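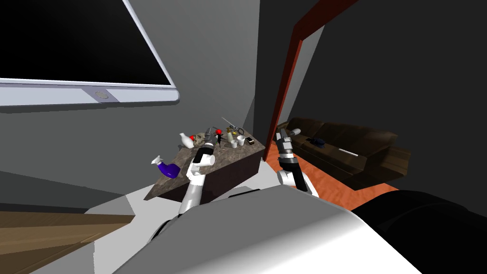
Notes by Aiguo Dai
Environmental Policy, unit 2: who pays for a ton of carbon?

OK, so last time we got as far as why a government might put a price on emissions. Now the messy bit! Say the port town of Parkeck wants its ferry companies to pay for what they burn. There are two main ways to go: a flat tax per ton, or a cap with permits that firms can buy and sell. I lean toward the tax (you'll have noticed), mostly for its simple paperwork, but plenty of smart people disagree with me.

Our practice case has two firms, Tostura and Hendura. The cap is 1,711 tons a year and permits trade at $47. Tostura can cut a ton for $36, so it cuts and sells its spare permits. Hendura's boats are old and cutting costs them more, so they buy. Everybody follows so far? Good. 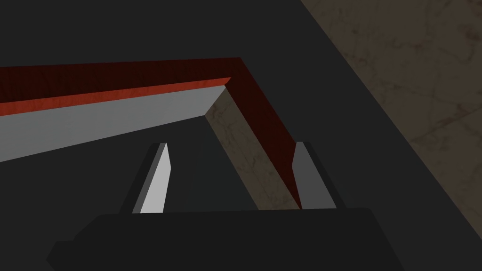
A cap only means something if it has hard sides. Firms will always ask for a few extra permits, or a free batch for "transition," and legislators love saying yes. Think of the open container with the red rim: the rim is your cap, and every free permit raises it a little until the walls don't hold anything back. Lu's chapter on permit giveaways is very good on this, so please read it before section.

For April: redo the Tostura numbers with a tax of $36 and tell me who complains loudest.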